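Anneau brisé

L'anneau brisé, que l'on appelle aussi anneau fendu ou, dans la langue de tous les jours, anneau de porte-clés, est une petite pièce de quincaillerie faite d'un fil métallique enroulé sur lui-même en deux tours serrés. On écarte les spires du bout de l'ongle, on y engage la clé, on la fait tourner jusqu'à ce qu'elle soit libre – et chacun se souvient sans doute d'y avoir laissé un ongle ! L'objet est si familier qu'on oublie volontiers de le regarder, alors qu'il rend de fiers services dans les tiroirs, les ateliers et les trousses de couture.

Manipulation

Pris un par un, les anneaux se saisissent mal à plat, et l'on préfère d'ordinaire les pincer par la tranche. Le passage d'une main à l'autre, ou d'une pince à l'autre, demande que les deux prises se fassent face et que la seconde s'ouvre assez largement pour recevoir la pièce.
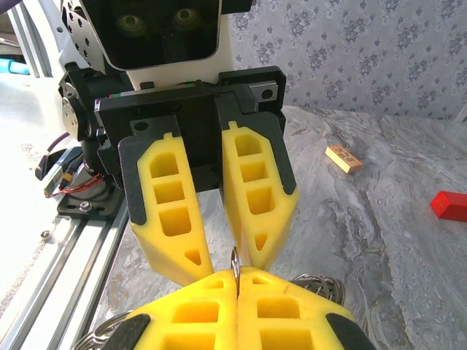 Deux préhenseurs à doigts jaunes, face à face.

Les doigts en mousse, souples et un peu élastiques, épousent bien les petites pièces. Dans l'atelier Pendow, à Cárdenas, où l'on assemble des porte-clés depuis mars, on présente l'anneau debout, la tranche vers le haut, ce qui laisse dépasser une bonne part du métal au-dessus de la première prise. Les autres anneaux attendent à côté, enfilés les uns contre les autres, et l'on évite ainsi qu'ils ne roulent sous l'établi (les habitués savent combien de temps on peut passer à quatre pattes pour un anneau perdu). 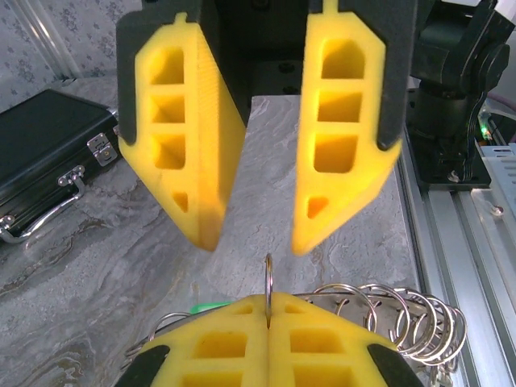 Rangement et conditionnement

Les anneaux se conservent en vrac, en boîte compartimentée ou enfilés sur une tige. Cette dernière manière est la plus commode lorsqu'on en prélève souvent, car les pièces restent orientées dans le même sens. La maison Pumum les livre en sachets de 126 ou de 464 pièces, tandis que le catalogue Nutside propose un carton de 3 610 anneaux, destiné aux ateliers plus qu'aux particuliers.

Voir aussi

Mousqueton
Porte-clés
Quincaillerie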